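Keeping Water Jugs and Chairs in a Small Workroom

When I moved my sewing and mending into the back room in January, I figured the hard part would be the fabric. Well, the fabric went on a shelf in one afternoon, and it was the chairs and the drinking water that kept me busy for months! The tap in there tastes of pipe, so we buy our water in big jugs, and for a long time they lived wherever the last tired person had set them down.

My neighbor Aurora Vilela finally talked me into giving them one spot, away from the window (mine used to sit in full sun, and the water tasted of it by supper) and a good step from anything with a plug. I write the date I open each one on a strip of masking tape, and the oldest goes in front. If you're refilling, wash the jug with warm water and a drop of dish soap, rinse it well, and leave it upside down with the cap off overnight. A spoonful of baking soda shaken up in there will take care of most stale smells.

Chairs want a little going over too, say every 10 weeks. Turn them upside down on an old towel, snug up the screws by hand, and pick the lint off the feet, which is what scratches a floor.
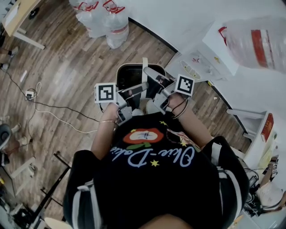
Floors with a wood-grain finish are forgiving about dust and very unforgiving about puddles, so I keep a folded rag near the water and wipe as I go. Clear jugs with a red handle, like the three bunched together past the chair, are my favorite kind, as you can see how much is left without lifting anything. Cords are the other thing to watch on a floor like that. A black one and a white one curving over the planks are easy to catch with a chair leg, so run yours along the baseboard if they'll reach, and pick up the little power adapter before you mop.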